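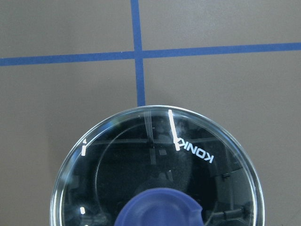

July 22, 2026

OK, I've been reading cookware warranties for a week and I need to talk about the word "lifetime." Thread.

Whose lifetime? I assumed mine. I have a Triven skillet, bought in September, and the box says LIFETIME in letters bigger than the brand name. The booklet inside says "the expected useful life of the product." So the pan is guaranteed to last as long as it lasts.

Before anyone jumps in, I like the pan. Eggs slide. I'm not claiming it's junk. I'm claiming I have no clue what I was promised when I paid for it, and I've now read the booklet three times.

The nonstick coating is called Flutanex. I tried to find out what's in it. The product page says "advanced mineral reinforced." Minerals reinforcing what? Table salt is a mineral.

The page also says it was "tested to 2000 cycles." A cycle of what, though. A wipe with a soft cloth? Scrambled eggs with a metal fork while somebody argues on the phone? I wrote and asked. The answer was that testing reflects "typical home use." Great, mine or my mother-in-law's?

Say a cycle is one meal. I use that skillet twice a day, sometimes more on weekends, so 2000 meals is under three years. If that's the lifetime, print three years on the box. I'd probably still have bought it!

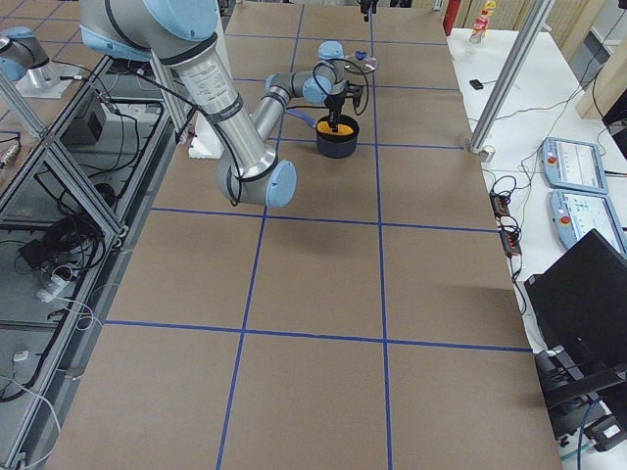
Then there's the exclusions list. Not covered: metal utensils, high heat, dishwashers, cooking spray, stacking without a cloth between pans, "discoloration," "normal wear," and "improper storage of food." I read these out to my husband and he asked what was left. Boiling water, I think, if you're gentle.

"High heat" isn't defined, by the way. The stovetop dial goes to 9 on mine. The booklet says "low to medium." Is 5 medium? My 5 would barely melt butter on the back left burner and will smoke oil on the front one.

Reviews are no help either. The skillet has 1580 of them on the store site, and I sorted by oldest to see how the pan holds up over time. Most of the ones I opened were written within days of delivery. People reviewing the box, basically. "Arrived fast, looks beautiful, five stars." Come back when you've burned rice in it.

I get why they do it. The email asking for a review shows up before you've cooked anything. Mine did.

Tin-yau Tse replied to me yesterday saying he got a replacement from Triven with no trouble, one photo and a receipt. So it can work, and I'm putting that here to be fair. He also paid the shipping both ways and said it came to nearly half the price of the pan. I'd call that a discount coupon with extra steps.

Now the upsell. At checkout you can add Idusura, a "protection plan" that covers what the lifetime warranty doesn't. Read that sentence again slowly. You can buy a second promise to fill the holes in the first one, and it runs out after two years. On a lifetime product.

Noelia Ortuño asked if I'd ever met a person who made a claim on one of those plans. I haven't. If you have, reply and tell me how it went. I'd like the boring details — how long it took, what they wanted to see, what you got back.

What I'd trust: the number of years in plain digits, a maximum temperature, a list of utensils, and who pays for the shipping. It would fit on the cardboard sleeve they already print with a picture of a mountain on it.

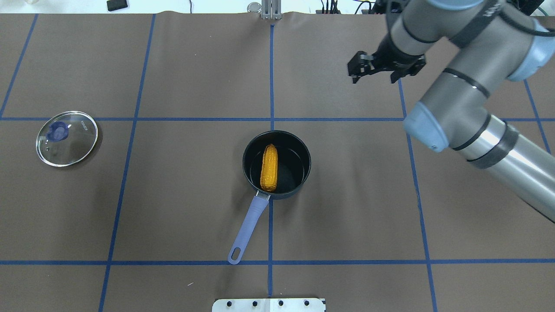 Small black saucepan, dark nonstick interior.

Couple of people asking whether they should go back to cast iron. I don't know. Cast iron people have told me soap will ruin it and also that soap is fine, both with total confidence, so I'm not taking their word either.

For now I'm keeping the skillet and writing the purchase date on the bottom in marker. If the marker outlasts the coating I'll post about it.

Muting this for dinner, will read replies after.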